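3.2 Picking the rooms and keeping the diaries

I started this study because I sleep badly away from home, and I wanted to know if other people blame the same things I do. My own list is short: the light, the pillow, and whoever is walking around upstairs. So when Dayana Palomino offered me access to the guest lodgings in Deswood and Valderrama, I said yes before she had finished the sentence (she will confirm this).

We asked guests to fill in a paper diary each morning, before coffee if they could stand it. The form had one page per night. It asked when they turned the light off, when they thought they fell asleep, how often they woke up, and what they believed had woken them. That last question is the one I care about most. People are pretty bad at judging how long they slept, and earlier drafts of this paper spent far too many pages worrying about that. I'm less worried now. A guest who says the hallway kept her up is telling me something useful about the hallway, even if her hours are off.

Of the 200 diaries we handed out, 100 came back with every page filled in. I threw out the rest for the main analysis, which hurt, as a lot of the half-finished ones had wonderful notes in the margins. Giuliana Llanos read those separately and her coding is used in Section 5.
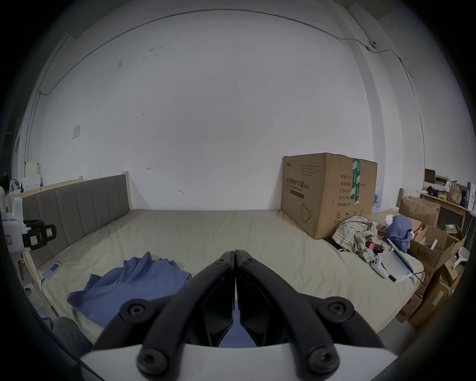
Figure 2. Bed with an upholstered headboard and light wooden frame.

Noise came up more than anything else, and it was almost never traffic. Guests wrote about doors, pipes, suitcase wheels, and other people's phones. Valderrama guests complained about doors far more often than Deswood guests did, and I spent a good part of November opening and closing doors to figure out why. The Valderrama ones have heavier closers - you can feel the last few inches get away from you. I don't have a measurement for that, so please treat it as a hunch.

Light was the surprise for me. I expected street lamps to be a big deal and they hardly showed up. What people did mention was the small stuff: a standby light on a TV, a thermostat display, the strip under the door. One guest covered the thermostat with a sock on her first night and wrote "much better" the next morning. Her number of reported wakings didn't change at all, but I believe her anyway.

We also had people rate the mattress and the pillow on the Pandley comfort scale, which runs from "would not lie on again" up to "would take home." It's an odd scale, but guests like filling it in and they don't skip it. Pillow ratings tracked with reported sleep quality a little better than mattress ratings did. 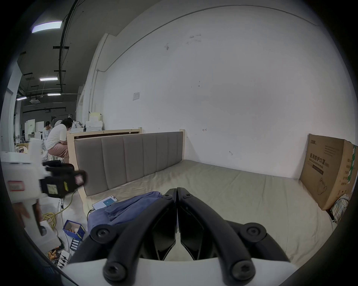
First nights were worse than second nights, as you'd expect from just about everything written on the topic. The gap was roughly 40 minutes of reported sleep, and it shrank for guests who had stayed in the same building before. I had hoped to split that group by how long ago their last visit was. There weren't enough of them, and Giuliana talked me out of pretending otherwise.

There are 2 problems with the diary data that I should own up to. The first is that the Omeck forms we used for the Deswood guests put the "what woke you" question above the "how often" question, while the Valderrama forms had it below. I didn't catch this until the forms were already out. The second is that couples filled in their diaries together more than I'd like, and you can tell by the handwriting. I kept one diary per couple, picked by coin toss, and the results in Section 4 use that smaller set wherever I compare guests with each other.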